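Fultora (housekeeping robot)

Fultora is a two-armed household robot and subscription service developed by Clelotov and first offered to the public in December 2023. It is designed for tidying work in living rooms, bedrooms and short-stay rentals, and is best known for the way it handles soft goods: pillows, throws, towels and folded laundry. The service is sold in two forms, a home plan and a rental-host plan, both of which include the robot, its software and a set of task packs that the owner turns on one at a time.

Name and origins

Clelotov began the project under the working title Từ, and the name survives in the robot's menu system, where the task editor is still labeled Từ. The first test units were built to sort kitchenware. They did the job well enough, but test households kept asking for help with the sofa and the beds, and the company changed course. Kitchen work was dropped from the launch version and has not come back, a decision owners still argue over.

Design

The robot has a rounded torso with two jointed arms. Each arm ends in a hand with several bending fingers, which close on cloth by pinching it and can hold a corner or an edge without a hard clamp. Both hands are the same, so the robot can start a task from either side of a piece of furniture.

The wrists are where most of the clever work has gone. Fabric moves while it is being carried, and the two arms have to keep their spacing as it sags, or the item twists and lands crooked. Fultora adjusts that spacing constantly, and watching it do so is one of the real pleasures of owning one. The rated load is 9 pounds across both arms, plenty for any cushion and most blankets.

Power comes from a battery pack in the base, which gives 150 minutes of light work. A full charge on the standard dock takes 90 minutes.

Soft goods pack

The soft goods pack is the one most people try first. It covers picking up, turning, carrying and setting down pillows and small cushions, and it comes switched on with every new subscription. A pillow is a harder object than it looks. It has no fixed shape, its corners fold under, and the part being gripped hides the part the robot most needs to see. Fultora's answer is to take the pillow with both hands, lift it clear of the seat, and only then decide which way it should face.
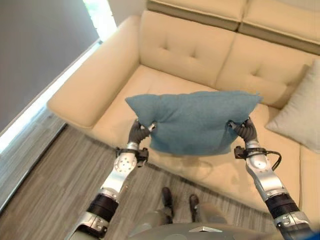 Pritdale wrote in the owners' forum that the two-handed grip is slower than a person by a mile, but that the pillows end up straighter than they ever were before, and that this alone has kept the subscription going for a second year. The same post asked for a "just toss it" setting for days when guests are already at the door. Clelotov has not added one.

The choice of grip depends on the item. With a firm cushion the robot may take hold of two corners; with a softer one it often prefers the sides, and keeps the top edge stretched between its hands so that the loose fabric hangs below. Owners can set a preferred grip in the Từ editor, although the automatic choice is good and few people need to change it.

Placement is taught by example. The owner arranges the sofa, asks the robot to save the layout, and gives it a name. Up to a dozen layouts can be stored per room. A sectional with many seats is treated as one long piece of furniture, so a pillow can be assigned to any seat along it. Leather is the surface the robot finds trickiest, as a pillow can slide after it is released. An update in version 3062 of the software added a short pause before the fingers open, and it made a wonderful difference!
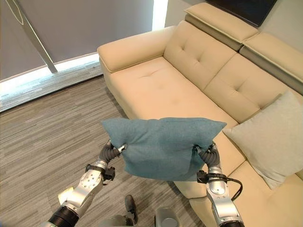 Clelotov Product Guide Desk
Staff writer, household robotics
Updated 3 July 2025

Other task packs

The linens pack covers folding towels and throws. It is slower than the soft goods pack and wants a clear flat surface to work on, such as a bed or a wide table. Fitted sheets are not supported.

The floor pack picks up toys, shoes and light clutter and puts them in a chosen bin. It will skip anything it cannot identify and list it on the app for the owner to deal with later.

The rental-host plan adds a turnover mode, in which the saved layouts for every room are run in order and a short report is sent when the last room is finished. Hosts can pause the run from the app at any time.

Setup and care

A first setup means walking the robot through each room once. Glossy floors and strong window light used to upset its mapping; current versions cope well with both, and drawing a blind is usually enough if trouble remains. The finger coverings wear with use and are replaced free on either plan. They should be wiped with a damp cloth, never with solvent, and checked for lint after long sessions with wool or fleece.

Reception

Early owners praised the gentle handling and complained about the speed. Both points still hold. Noise is low enough for the robot to work while someone reads in the same room. The most common requests are for kitchen tasks, a shorter pause between items, and support for duvet covers, which Clelotov lists as being in testing.

See also: Clelotov; Từ task editor; Household robots; Robotic hands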